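Live Sound and Small Venues, Unit 2: Getting a Band Through Soundcheck

Okay, we're on to the fun part! Last unit was all cables and contracts, so today we finally get some noise out of the thing.

Quick recap of the running order for a two-act night. Headliner checks first, support checks second, and then the support's gear simply stays where it is until doors. You'll hear this called a reverse soundcheck, and once you've seen how much lifting it saves you'll never want to do it any other way.

Line check comes before everything. Go channel by channel with the stage box list in your hand: kick, snare, overheads, bass DI, guitars, keys left and right, vocals. All you want at this stage is signal on the right channel at a healthy level. Allow 15 minutes. If a line is dead, swap the cable first, then the DI, then the channel.

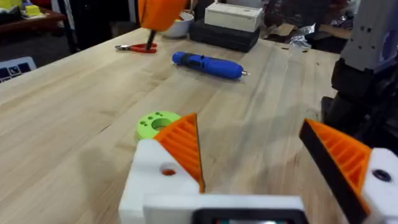
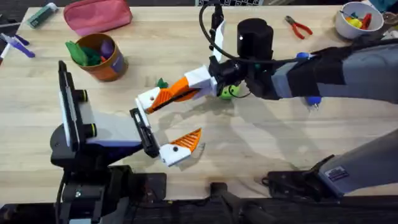
Monitors next. Start with the singer's wedge and bring it up slowly until they're smiling (or until it starts to ring, whichever happens first). Typical trouble spots in a low-ceilinged room are the boxy area between 400 and 500 Hz, so try a narrow cut there before you reach for anything dramatic. Small moves! Then ask the drummer what they need. Drummers are often too polite to say.

Our two case studies are both great rooms to learn from. Rulholm is long and narrow with brick on both sides, and the bass piles up at the back by the bar. Sturkarden is wide and carpeted and soaks up all your top end, so cymbals that sounded savage in rehearsal come out lovely. Listen to the Fawzy live set from each one (both on the course page) and jot down what changes in the vocal.

For next time: draw a stage plot and write an input list for a four-piece with one shared vocal mic. One page each, readable in bad light. Bring both to the Clesodcombe session in April, plus earplugs, and wear shoes you can carry an amp in.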